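Miltden Library After-Hours Program
Progress report, second period

Quick one this time, the full budget sheet comes seperately.

Attendance. 673 visits since the January restart, against 706 in the fall. Down a bit. We lost evenings at the Westen branch when the boiler went, and the bus change didn't help. Homework help is steady. Adult reading group is growing, mostly word of mouth.

Westen. Open again, evenings until 8. New carpet in the study room, paid by the town, not out of your grant. Radiators still noisy.

Nordin. Going better than expected. Families come straight from the school pickup and stay. Need more chairs, more picture books, and a lock for the supply closet. Sign-up sheet is now at the front desk becuase people kept missing it in the hallway.

Books. 400 new titles ordered, most are in. Large print is late, supplier says backordered. Spanish shelf is finally full and going out fast.

Catalog. Moved from the old card software to Stinico. Took longer than planned. Duplicate records everywhere, still cleaning those up. Overdue notices go out on their own now, saves the desk a couple hours a week.

Staffing. 2 part-time posts filled. One still on probation, no concerns. Evening desk at Nordin is covered through summer, after that we need to talk.
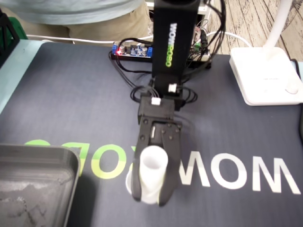
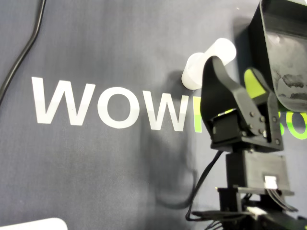
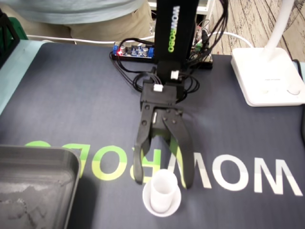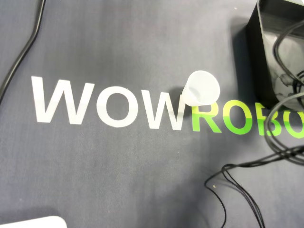
Still open:
Insurance renewal, quote is in, higher than last year. Will forward.
Printer lease at Westen, want to drop it and buy one outright. Ok with you?
Summer reading prizes, we have last year's leftover bookmarks and tote bags, would like to move a little from the travel line for the rest.
Survey results, forms are back but not typed up. Comments so far mostly ask for longer hours and a second reading group in the daytime.

Travel line is underspent, printing is over. Should even out by next report. Please confirm the date for the second payment so we can place the large print reorder.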